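Gumis 협동로봇 실습동 방문 보고

7월, 2차 설비 예산안 작성을 앞두고 Gumis의 듀얼암 작업 셀을 견학하였다. 안내와 질의응답은 Lionel Renaud가 맡았다. 견학 목적은 팔 본체 외에 발생하는 부대비용 항목의 확인이다.

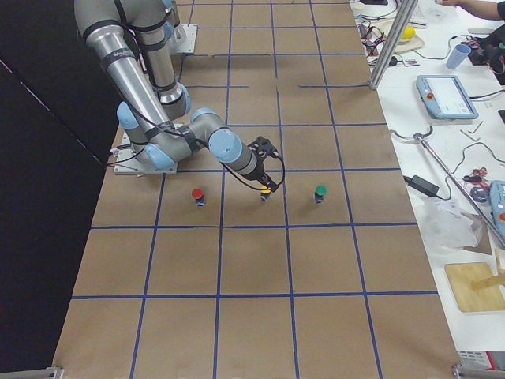

당사 예산안은 현재 본체와 제어기만 계상하고 있어 치구, 배선, 작업면 항목이 누락되어 있다. Renaud에 따르면 부대비용은 초기 견적에서 가장 자주 빠지는 부분이다. 작업면은 골판지 위에 파란 테이프로 격자를 표시한 구성으로, 색상 캡 블록을 칸 단위로 다루는 수준이라면 정밀 가공 정반을 처음부터 발주할 필요는 없다고 판단된다. 베이스 플레이트는 별도 품목으로 견적을 받기로 한다.

그리퍼는 팔과 분리하여 검토한다. Zomton 견적은 핑거 교체품을 포함하지 않으며, 납기는 54일이다.

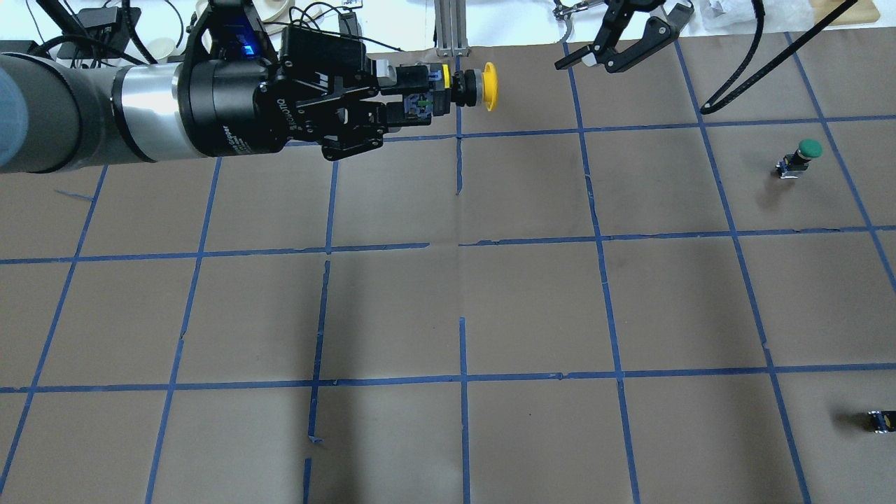 노란색 원형 노브 쪽 그리퍼와 격자 작업면 위의 녹색 캡 푸시버튼 스위치

케이블은 팔 외부로 배선되는 경우를 기준으로 여유 길이와 고정구를 함께 산정한다. 티치 펜던트와 전원 어댑터를 둘 보조 테이블도 셀 면적에 포함해야 한다. 기존 도면에는 이 면적이 반영되어 있지 않다.
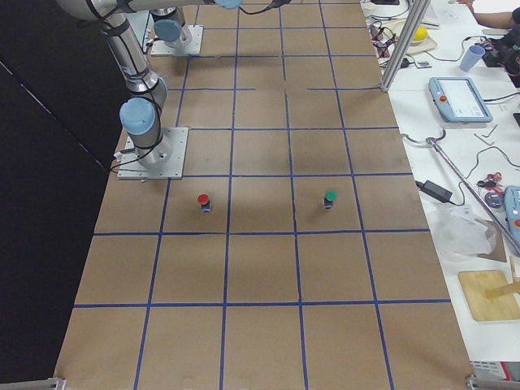
예산 반영 사항

부대비용 2,226만 원을 신설하고 총액은 2,854만 원으로 조정한다. Wornton의 유지보수 계약은 차년도로 이월한다. 수정안은 Murray Mahuika의 검토를 거쳐 제출한다.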